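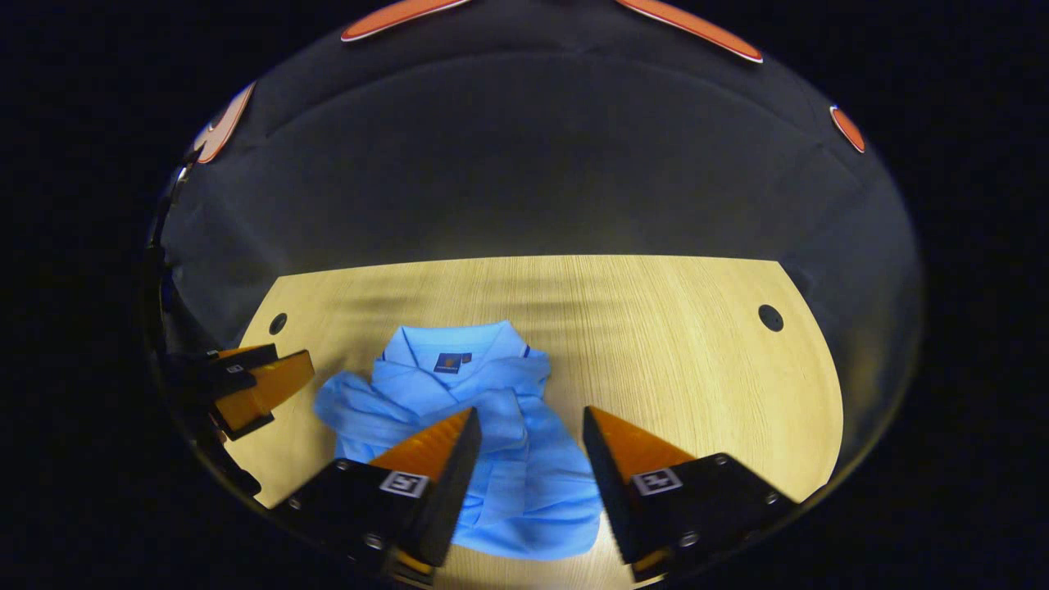
Washing cotton knits in hard water

January 10, 2019

The water at my house in Trorley is hard, and for the first two winters I blamed the detergent for stiff shirts. The detergent was part of it, but the larger problem was dosage. Most powders list a soft water dose first, and I had been using that one.

Calcium and magnesium bind to the surfactant before it reaches the cloth. What remains is a gray film that settles in the knit and does not rinse out at normal water levels. Piqué cotton holds more of it than jersey does, the surface being less even.

My current routine for polo shirts:

Turn inside out, buttons open. Wash on warm at the hard water dose, with two spoons of washing soda added to the drum first. Extra rinse on. Spin at 2000 only if the load is towels; knits get the lowest setting the machine has. No fabric softener, which leaves its own residue.
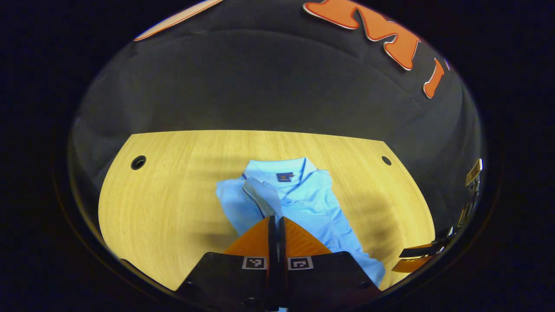 Light blue polo, partly folded.

Tarun Maurya wrote to ask about vinegar in the rinse. I tried it for 6 loads. It cut the stiffness slightly, but I stopped out of concern for the door seal. Citric acid raises the same question.

Collars are a separate matter. The rib stretches if the shirt is hung wet from the shoulders, so I dry them flat, with the collar pressed into shape by hand. A shirt from Andcombe has been through five years of this and the rib still lies close.

The February post will cover descaling the machine, including the inlet filter, which I had neglected.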